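Gripper Comparison, Pre-Run Inspection Checklist
Project: Una
Station: 2, soft and folded goods
Date: 2 February 2023
Inspected by: Diệp Hà
Reviewed by: Kyu-ri Lim
Units: Turkon two-finger (unit A), Quan two-finger (unit B)

Fill in before the first grasp of each session. Mark OK, FIX or N/A. A FIX item stops the session until it is cleared and initialed.

1. Emergency stop
1.1 Stop button within reach of operator: OK
1.2 Stop pressed and released, arm needs manual reset: OK
1.3 Second stop at the controller: OK
Comment: Reset took two tries on unit B. Second try was normal. Watch it.

2. Gripper, unit A
2.1 Finger screws tight: OK
2.2 Finger pads clean, no lifting at the corners: FIX, cleared DH
2.3 Opens and closes through full travel with no load: OK
2.4 Force limit set in software and written on the run sheet: OK
Comment: Left pad had lifted. Replaced both pads so they wear the same. Old pads had 300 cycles on them by the log.

3. Gripper, unit B
3.1 Finger screws tight: OK
3.2 Finger pads clean: OK
3.3 Full travel, no load: OK
3.4 Force limit set: FIX, cleared DH
Comment: Limit was still at the value from the box trials. Too high for fabric. Please put it back to the soft goods value at the end of the day, not the next morning.

4. Camera and bracket
4.1 Bracket tight on the gripper body, no play when pushed by hand: OK
4.2 No cracks at the base of the bracket: OK
4.3 Lens clean: OK
4.4 Cable has slack at full wrist rotation in both directions: OK
4.5 Cable clear of the fingers: OK
Comment: Check 4.4 with the arm at slow speed. The printed brackets from Trustolico are stiffer than our first ones, but they still need a look after any bump. The bolts have to be checked again when the gripper is swapped.

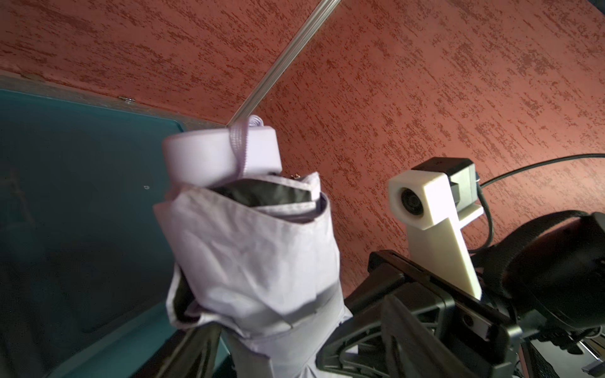

5. Test objects
5.1 Objects match the list for the session: OK
5.2 No sharp or broken parts: OK
5.3 Loose straps and loops noted on the run sheet: OK
5.4 Umbrellas closed before they go to the arm: OK
Comment: Compact umbrellas are to be gripped low on the folded part. Do not grip on the end cap during comparison runs. If the fabric slips in the fingers, log it as a slip and do not raise the force in the middle of a set.

6. Work area
6.1 Floor clear inside the marked zone: OK
6.2 Containers pushed back out of the arm's path: OK
6.3 No one inside the zone when the arm is live: OK
Comment: None.

7. Controller and log
7.1 Same speed settings for both units: OK
7.2 Disk space for up to 200 grasps: OK
7.3 Clock on controller matches clock on logging computer: FIX, cleared KL

Reviewer notes (KL): Good to run. Start with unit A. Unit B reset to be tested again at the lunch break, and if it needs two tries again, take it off the arm and open a ticket. Next full inspection in March.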